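Preguntas frecuentes — Lavandería y alquiler de textiles Caltlow

Damos servicio de ropa blanca a alojamientos pequeños, comedores y consultas. Si su duda no aparece en la lista, escriba a Aicha Nasr, de atención al cliente, desde el formulario de la web. 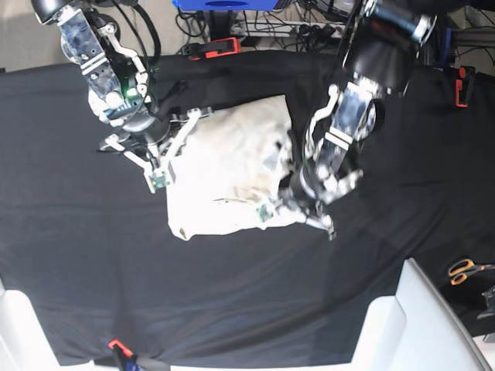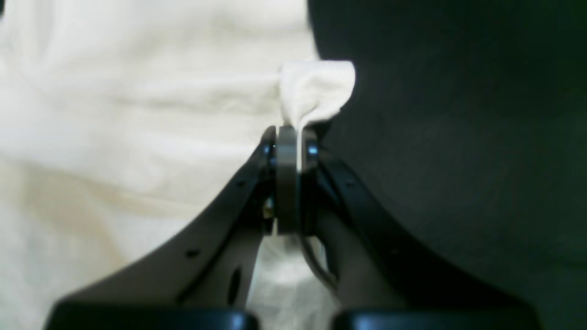
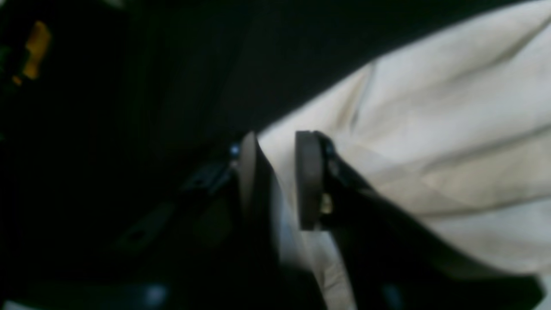 Primera y tercera imagen: tela clara arrugada, con alguna marca pequeña.

¿Cuál es el pedido mínimo?
70 piezas por recogida. Las toallas de manos y las servilletas cuentan como media pieza.

¿Tengo que separar la ropa antes de entregarla?
Solo por color. Ponga lo blanco y lo crudo en un saco y lo de color en otro. Los paños de cocina van siempre aparte.

¿Quitan todas las manchas?
No. El óxido, la lejía mal aclarada y algunos aceites de masaje dejan marca permanente. Tratamos cada mancha 2 veces; si persiste, la pieza vuelve con una etiqueta amarilla y usted decide si sigue en uso.

¿Qué pasa si una pieza se rompe?
En las piezas de alquiler, la reposición corre de nuestra cuenta cuando se trata de desgaste. Los cortes y las quemaduras se facturan según la tarifa vigente. En la ropa propia respondemos de los daños causados durante el lavado — avise al recibir el pedido.

¿Qué diferencia hay entre las gamas Fonseca y Cimero?
Fonseca es algodón de 300 hilos y necesita plancha. Cimero es mezcla de algodón y poliéster, seca antes y se dobla directamente al salir de la secadora. Para apartamentos turísticos se pide más Cimero.

¿Puedo cambiar de gama a mitad de contrato?
Sí, una vez al año, en junio.

¿Planchan fundas y manteles con bordado?
Sí, a mano y por el revés. Tienen suplemento y no entran en el servicio urgente.

¿Cómo se identifica mi ropa?
Con una cinta termosellada en el dobladillo. El marcado es gratuito hasta 400 piezas.

¿Dónde consulto mis albaranes?
En el portal Jornix, con el usuario que figura en el contrato. Las facturas se descargan desde el mismo sitio.

Última actualización: 7 de marzo de 2026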